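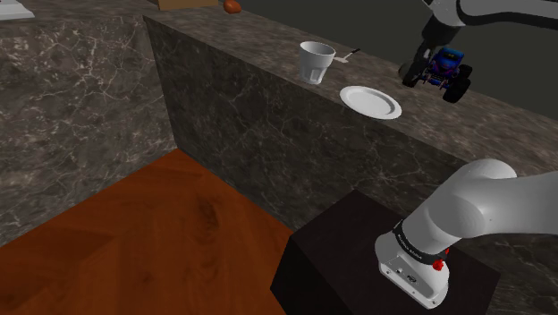
Collecting demonstrations for the countertop tasks: a progress thread from the Arnance manipulation group

1/ Since June the group has been recording demonstrations in a simulated kitchen for Ellar, our learning system for single-arm tabletop work. This thread sets out how the examples are gathered, which ones are kept, and where the work stands.

2/ The counter set used in this round includes a white plate, a white cup, a small utensil and a toy monster truck. The truck was requested by the evaluation side. Earlier sets held only kitchen items, and Ellar had learned to treat anything on a counter as something to be put on a plate.

3/ Each demonstration is driven by a trained operator through a hand controller. The operator reads a one-line instruction, carries it out, and presses a key to close the recording. Instructions are written beforehand by a second person, and operators are asked not to reword them.

4/ Typical instructions from the current list:
"Move the truck away from the plate."
"Put the utensil on the plate."
"Pick up the cup and set it down nearer the truck."
"Hold the gripper above the truck and wait."

5/ The last of these has drawn questions. Waiting is part of the data. A system trained only on motion will tend to keep moving, and we wish Ellar to have seen an arm that has arrived and is standing still.

6/ The target for this scene is 500 accepted demonstrations. "Accepted" means that the recording has passed both the automatic check and a reading by a person. Recordings that pass only the first are stored separately and are not counted in anything we publish.

7/ The automatic check is simple. It looks for missing steps in the log, for joint readings outside the permitted range, and for objects that have passed through the counter. The last fault is peculiar to simulation and is more common than we would like with thin items. The utensil accounts for most of it.

8/ The reading by a person takes longer. Ademir Sales leads it. Reviewers watch each recording at normal speed with the instruction hidden, write down what they believe the instruction was, and then compare. Where the two do not match, the recording goes back to the list.

9/ Of the first 300 recordings submitted for this scene, 127 were returned. The main cause was the wording of the instructions, in particular "next to" and "beside," which operators read in different ways. Both have been replaced with a named direction or a named neighbor.

10/ A smaller number were returned for hesitation. Operators new to the controller tend to stop short of an object, back away and approach again. One correction is useful to the learner. Four in a row teach it very little about the task, and such recordings are now repeated.

11/ A note on views. The scene is rendered from more than one position, and the arm does not always appear whole. Its base may be near the viewer while the gripper comes down from the top of the picture, with the links between them out of sight. These views are kept. Ellar will be asked to work from partial views and should be trained on them.

12/ The same applies to objects hidden in part by the gripper. Edivaldo Furtado, who maintains the scene files, reviewed a sample in which the truck stands behind the gripper and recommended that no filtering be applied. The group has accepted that recommendation.
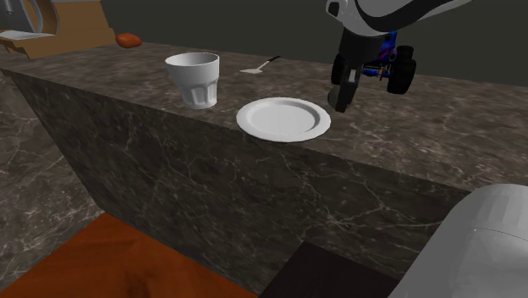 Stondon, Mon 29 July

13/ The following changes took effect this morning and apply to all new recordings in the countertop scene.

14/ Starting positions. The truck, plate, cup and utensil are now given new starting positions after every 7 recordings. Previously this was done once per session, and the learner was picking up on where things stood that day. Operators may not move an object by hand in the scene editor, even to correct an awkward placement.

15/ Plates near the edge. A plate placed close to the front of the counter is a valid start and should be recorded as it is given. If the plate falls during the attempt, close the recording and mark it "dropped." Please do not delete it. Dropped attempts go to the team building the failure detector.

16/ Other objects on the counter. Items further back belong to the scene and are not part of the present task list. They are to be left alone. If the arm touches one, the recording may continue, but the contact must be noted in the comment field.

17/ Naming. Instructions will use "truck," "plate," "cup" and "utensil" only. Reviewers found "spatula," "spoon" and "turner" used for the same item in a single session. Variety in wording will be added at a later stage from a separate list – it should not come from the operators.

18/ The Vieira baseline will be retrained on the accepted set once the target is reached, with the same settings as in June. Results will be posted to this account whether or not they show an improvement over the earlier set.

19/ Groups that wish to compare their own review procedure with ours may request the reviewer sheet and the current instruction list by direct message. Requests concerning the scene files should be marked for Edivaldo Furtado, and those concerning review for Ademir Sales.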